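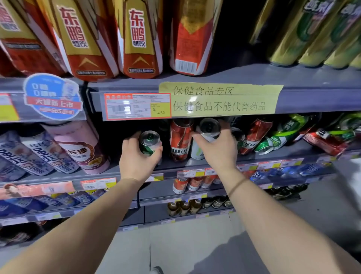
Store Handbook > Meetings > Floor Team > Minutes
Filed under: Drinks, Shelving, Ongoing

Floor team meeting, 1 Sep 2026
Chair: Ileana Surdu. Minutes: the person who sat nearest the pen, again.

1. Minutes of the last meeting
Approved. The action on the squeaky cart was carried over for the third time and is now considered part of the furniture.

2. Cans lying down
Ileana reported that the drinks shelves are once more a place where cans go to rest. Most of the second shelf is on its side. Night shift said they lie down because the shelf is too full to stand them. Day shift said the shelf is too full because night shift fills it. Both were thanked for their input.
Agreed: cans stand up, tops up, labels out. If a row won't stand, take cans off until it does and put the extras back in the stockroom. Two hands, please. The one-handed method was tried in June and the aisle was sticky for a week.

3. Bottles on the top shelf
The Dongpeng bottles are lying tilted as well, and one has its back panel and barcode facing the customer. It was suggested that some shoppers like barcodes. Not minuted further.
Agreed: front labels forward, all of them. Beer beside them to be stacked straight.

4. Signs on the rail
The taped paper sign for the health food section (保健食品专区, with the line about health food not replacing medicine) stays. There was a long discussion of whether it looks handmade. It does. A printed one has been requested from Prillia, who quoted for a minimum of 400. We need one. Ileana will ask again, using smaller words.
The ¥4.50 tag next to it was queried, as two people could not agree which drink it belongs to. Tags to be checked against the list before anything is moved.

5. Stockroom
Delivery from Kelto was short: 253 cases ordered, 235 received. Kelto believes somebody swapped two digits. We believe somebody swapped 18 cases. Ileana to call.

6. Any other business
A request for a stool for the top shelf was approved in principle, as it was last year. The break room kettle is not to be used for noodles.

Actions
Ileana: Prillia, Kelto, stool.
Day shift: top shelf and price tags.
Night shift: second shelf, upright.
Cart: no owner.

Next meeting after the monthly stock count, same room, bring your own chair.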